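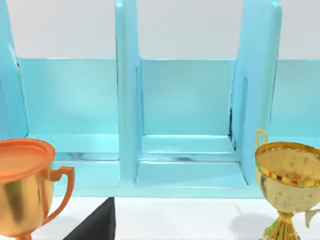
Prasert Nilsuwan asked that the minutes show his objection to the new loan period, which he considers too short for members who live outside Stavstead and come in once a month. The objection was noted. The chair (Buppha Chantharasri) moved to item 2.

2. Catalog
Records converted to the new format: 1108. Records still on cards: 363, mostly local maps and parish registers. Yesenia Serrano reported that 184 of the converted records have no shelf mark and cannot be requested through the online form. She will assign marks by series, starting with the Davis papers. Duplicate entries will be merged after that, and the lower number kept.

3. Overdue items
Reminders went out in November. Almost 100 items were returned. Second notices will be sent by mail only. No fine applies to maps until the wording of rule 6 is settled.

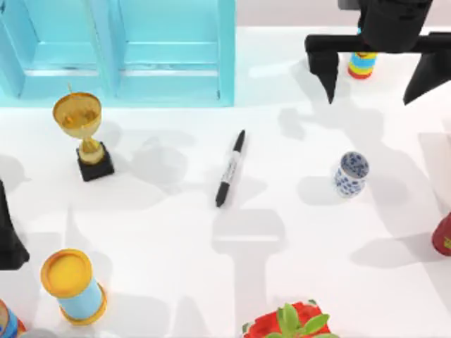 Rule 6 currently refers to "bound volumes" and leaves loose sheets undefined. Baltasar Alarcón will draft a replacement sentence and circulate it before the next meeting.

4. Interlibrary requests
Khunthong has asked for a two-week extension on the Orkuda survey sheets. Agreed, with return by insured carrier at the borrower's cost. Samran Prasertsri to confirm in writing.

5. Other business
Reading room hours remain unchanged. The request for evening opening was deferred.

Minutes approved with one correction to item 3, 8 December 2022.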